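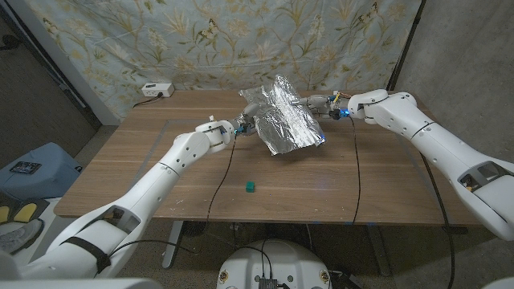
Ngozi Tijani told me at lunch that she would rather be asked before a thing is automated than thanked for her patience afterward. She said it in a normal voice, between bites, and then went back to wrapping pans. I have been thinking about it for most of December.

I work in the prep kitchen at Olaniyan, the one in Inwood. We send out trays for offices and two hospitals, 624 on a full day. Every tray gets foil. For years that meant four of us standing at the long counter from 5 in the morning, pulling, tearing, laying and crimping. My right thumb has a callus from it.

Since the spring, the company has been working on getting robot arms to handle foil. Two arms, one on each side of a table, one sheet between them. The project is called Zanduvow and it has its own room down the hall, with a table and a lot of cable. Foil is hard for a machine. It creases when you look at it, it doesn't go back to the shape it had, and it shines, which I'm told is a problem for the cameras. Last month I was asked to come in for a few hours a week and say what I do with my hands. I had never put it in words. You keep a little slack in the middle. You don't pinch the corner, you pinch next to it.

So that is one change already. I get paid the same rate to sit in a chair and explain crimping. Two of the others do it too. Roswitha Ostermann said no, and so far that has been fine with everyone.

At the last staff meeting they gave us the plan. If it works, the arms take the small trays first, 192 a day, and we keep the deep pans and anything with a special label. They said no layoffs through next year. They did not say anything about the year after, and when Ngozi asked, the answer was that it was too early to know. The early shift would start at 6 in place of 5. I would like that hour. My sister would also like it, because she drives me.

What I don't like is that the wrapping counter is where we talk. New people learn the job there by standing next to someone. If half of the counter goes, I don't know where that happens. I brought it up and it was written down.

The sheets go by the name of the supplier here, so if you hear me say "a Flalomska" I mean a piece of foil. We still have most of a pallet. I'm back in the room with the arms next week, and they want me to talk through corners again.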